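A Monday at Skulum: can a robot tidy my desk yet?

I have wanted to get inside Skulum ever since my neighbour Raghda Issa started working there and stopped being able to talk about anything except desks. Desks! She used to talk about gardening. So when they opened the doors to visitors one Monday in February I was on the early train with a flask and a list of questions, most of which boiled down to "when can I stop doing this myself?"

The first table I was taken to was the desk one.
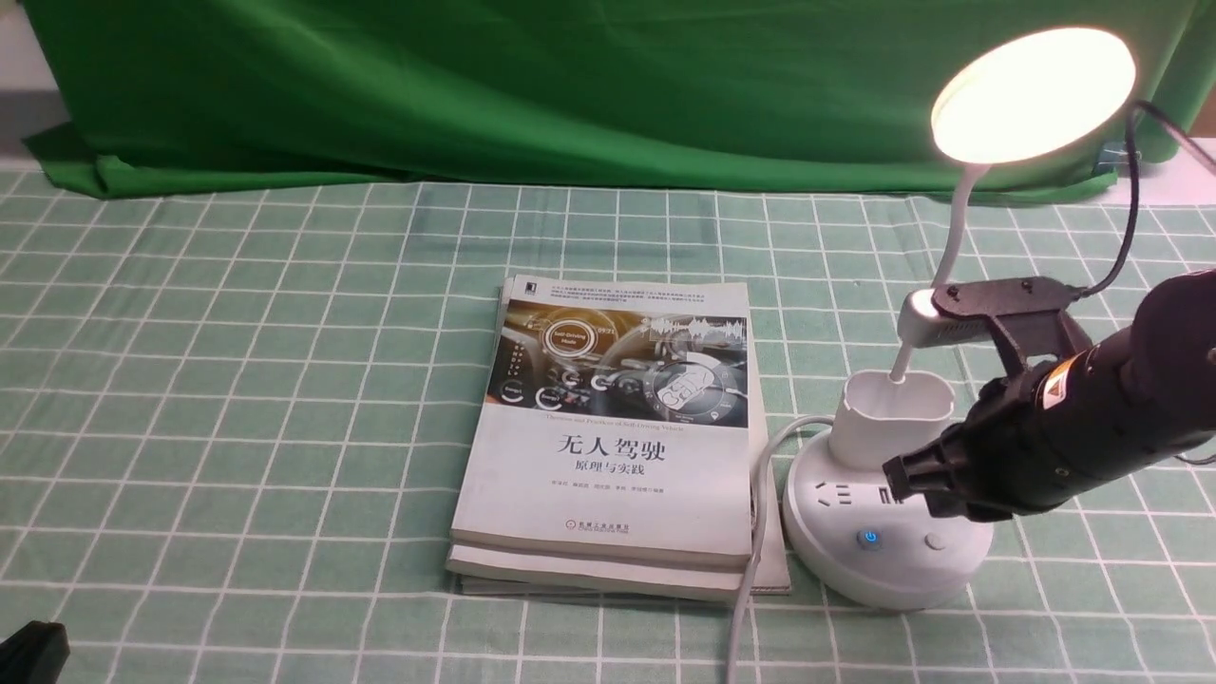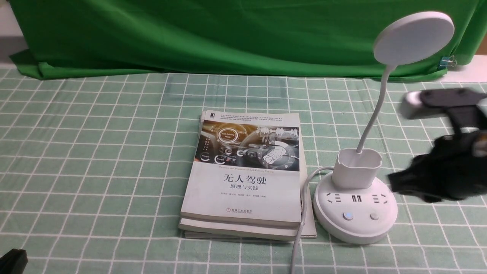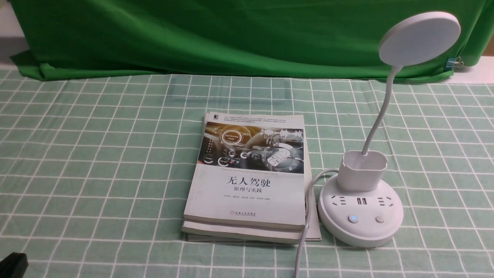 The desk table at Skulum: a stack of books, the top one on self-driving vehicles, and the lamp with its sockets in the base.

The man looking after it was Jörg Bauerfeind, very tall, very patient, and clearly asked the same things all day. I asked him whether the book on top was a joke and he said no, it was just the right thickness (I still think it's a joke). The title line in English is Theories and Practices of Self-Driving Vehicles, the big title under it is in Chinese, and I did enjoy the thought of one sort of robot reading up on another.

The lamp is the interesting bit. It's one of those all-in-one affairs with a bendy neck, a pen cup and a power strip for a base, and I'd have called it the easiest thing on anybody's desk. Jörg says it's a pig. The neck gives when you touch it, so if the arm brushes against it the head ends up somewhere new, and then whatever the machine thought it knew about the lamp is out of date. The cup is all right to get hold of if you come at it straight. The buttons are small and sit side by side, and pressing the wrong one is a very human mistake that the software makes as well. And then there's the cable. I heard the word "cable" more than any other word that day, usually with a sigh in front of it.

I stayed for a good long while. The arm moves more slowly than I'd imagined, with lots of little hesitations, rather like my dad reversing a caravan. On the runs I watched it got the gripper to the cup most times and then backed off and had another think. One attempt ended with Jörg putting everything back by hand, which he did without a word and obviously not for the first time. They want 700 good runs of the desk job before they call it learnt, and when I was there they had 156. I did the sum on the train home and decided not to cancel anything.

Next door was folding, run by Tarek and Maysoun Akl, who are brother and sister and argue like it. They use a program called Patrício, and it does tea towels. It does them nicely, too – edges together, flat, onto the pile. Shirts it does not do. I asked about fitted sheets and Maysoun laughed so much she had to put her coffee down. A tea towel takes it 70 seconds, by the clock on the wall. I can do one in a lot less than that, but then I'd rather be doing something else, and the robot wouldn't.

The shop-floor end of the building I liked less, mostly because of the noise. There's a shelf-filling machine there called Gollolo, which takes boxes out of a crate and lines them up facing the front. If all the boxes are the same size it's brilliant, quick and dead straight, and I'd happily have it in our village shop. Then the chap running it swapped in a mixed crate and it slowed right down, and twice it put a packet on its side and moved on, quite pleased with itself. Laurier MacPherson, another visitor, used to manage a supermarket and told me she'd had Saturday staff who did exactly the same.

Lunch was soup and a roll in the canteen, £2 for visitors, and very good soup. I sat with Raghda and asked her straight out how long before I can buy one for the house. She wouldn't give me a year. She said ask her about one job at a time. Tea towels, nearly. Shelves, yes, if the shop is tidy to begin with. My desk, with the lamp and the chargers and the post I haven't opened, no. She has seen my desk.

I came away more impressed than that probably sounds. Watching a machine work out where a pen cup is makes you notice how much your own hands do while you're thinking about lunch. But if you're hoping for a robot that tidies up after the kids, keep nagging the kids for now.

If you want to go yourself, visits are booked through the front office, and you should wear proper shoes or they'll lend you some awful ones. The bus from the station stops at Trandness, and it's a ten-minute walk from there, uphill. Ask to see the desk table first, before the school groups get in, as there's only room for a few people to stand round it.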